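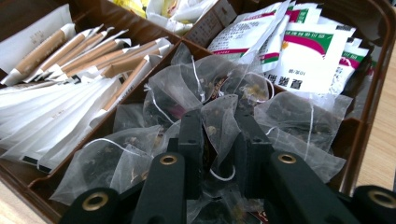
February, evening. Work on the hand-held gripper resumed at the Bulcombe shared workshop at half past six. The session was given over to the tea tray, which the project has adopted as its standard test for soft and awkward objects.

The linkage bars were refitted before any trials began. Two pivots had been binding since the last session and were eased with a reamer. The finger travel now measures 49 mm at the tips, which meets the figure set in the Drumow drawings.

Trials were confined to the pyramid bags in the large middle compartment. These remain the most difficult items in the tray -- the mesh folds under light pressure, and the strings are apt to catch on the neighboring bags. The paper sachets were left for a later date. They stand close together, and the present fingertips are considered too thick to pass between them.

A total of 264 attempts has now been entered in the log, of which 200 were judged satisfactory. The remainder will be sorted by cause before any change is made to the spring. The complete tool weighs 445 grams, and the wrist becomes tired well before the end of an evening. A lighter handle is to be drawn up.

Thinner tips have been requested from Paulauskas. The bench was cleared at ten, and the reamer is to be returned to the Bredstead cabinet.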